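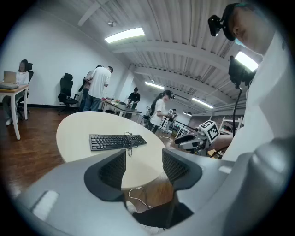 ¿Y por qué la A no está al lado de la B, si en el abecedario van siempre juntas? La pregunta nos llegó al buzón de la revista Gusomard, escrita a lápiz y con una Q enorme en el margen, y nos gustó tanto que le vamos a dedicar la página entera.

Para contestarla hay que viajar al siglo XIX, cuando no había ordenadores y la gente que quería escribir con letras de imprenta usaba una máquina de escribir. Si en casa de tus abuelos queda una, pide permiso para mirarla por dentro, ¡es preciosa! Al apretar una tecla se levantaba una varilla de metal con la letra en la punta, y esa varilla golpeaba una cinta con tinta contra el papel. Clac. Una letra. Clac. Otra.

Las primeras máquinas tenían un problema bastante pesado: si apretabas muy seguidas dos teclas cuyas varillas eran vecinas, chocaban y se quedaban enganchadas (como cuando dos niños quieren pasar a la vez por la misma puerta). Había que parar y separarlas con los dedos.

Mucha gente cuenta que por eso se desordenaron las letras, para alejar las varillas que más chocaban. Otros estudiosos creen que también influyeron los telegrafistas, que copiaban mensajes a toda prisa y daban su opinión sobre dónde les venía mejor cada letra. Seguramente hubo un poco de todo, y los que estudian estas cosas siguen discutiéndolo.

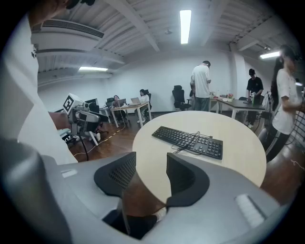 Lo curioso es que los teclados de ahora no tienen varillas que se enganchen, y podríamos cambiar las letras de sitio mañana mismo. Pero imagínate a millones de personas aprendiendo otra vez dónde está la M, con lo que cuesta la primera vez. Así que el orden se quedó. Lo llamamos QWERTY por las seis primeras letras de la fila de arriba. En Francia es costumbre usar otro que empieza por AZERTY, y nosotros tenemos nuestra Ñ, a la derecha de la L.

Un secreto para terminar: en la mayoría de los teclados, las teclas F y J tienen una rayita que sobresale. Ahí descansan los dedos índices, y así quien escribe sin mirar sabe dónde tiene las manos. Cierra los ojos y búscalas. Después coloca 8 dedos en esa fila, deja los pulgares sobre la barra espaciadora y escribe tu nombre muy despacito, aunque salga con alguna letra de más.

En el número de enero hablaremos de los sellos de correos. Si tienes una pregunta, mándala al buzón de Gusomard, a lápiz, a boli o con teclado, como prefieras.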